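Home Workshop Kitchen Tips Reviews Contact

Budgeting for a hand-held gripper setup

A pair of hand-held grippers for recording kitchen and pantry tasks costs less than a robot arm, and people tend to spend the whole budget on the grippers and have nothing left for the bench. We went through this at Stirmont in March. These notes are for anyone setting up in a spare room or at the end of a workshop.

Set the total first. Ours was $1142 for one station with two grippers. Of that, $811 went to the grippers themselves, in printed parts, screws, brass inserts, boards and cable. We put $200 into the table, the backdrop and lights. The rest was kept for spares and we spent most of it.

Buy for the packages you plan to handle. Write down the widest and the narrowest thing on your shelf before you order. Finger opening is the figure that matters, and sellers quote it in different ways. Ask if it is measured at the tips or at the base. Tall containers with curved sides are harder to hold than boxes, so put one or two on the list.
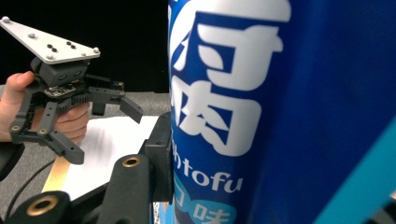
Jolien Willems looked after our parts list and she orders fingers in sets of four. The shipping costs the same, and when one finger wears the other usually isn't far behind. Printed gears and racks should be on the same order. Keep them in a zip bag with the screw sizes written on it.

Check the weight before you commit. A gripper that feels fine in the store gets heavy after an hour with your arm out. Hold it at table height for five minutes with a full package in the fingers. If your wrist complains, look for a lighter top plate or plan shorter sessions.

Cables. Measure from the power strip to the far corner of the table, then add an arm's length. We bought ours too short and had to reorder. Clip them to the table edge where you can and leave slack at the hand end.

Groceries are a running cost and belong in the budget. We set aside $56 a month. Use sealed packages, rotate them into the kitchen before the date, and keep a few empties rinsed and refilled with water or rice for practice. Cold items sweat, so wipe them down and let them stand before you start.

For the table, a matte top is easier to light than a glossy one. Plain black cloth makes a good backdrop and can be washed. Iron it once and roll it on a tube.

Tarek Bouzid compared the Brivell kit with buying the pieces separately. The kit came out slightly higher but saved a weekend of sorting screws. If you have never assembled one, pay the difference. For a second station, buy the pieces.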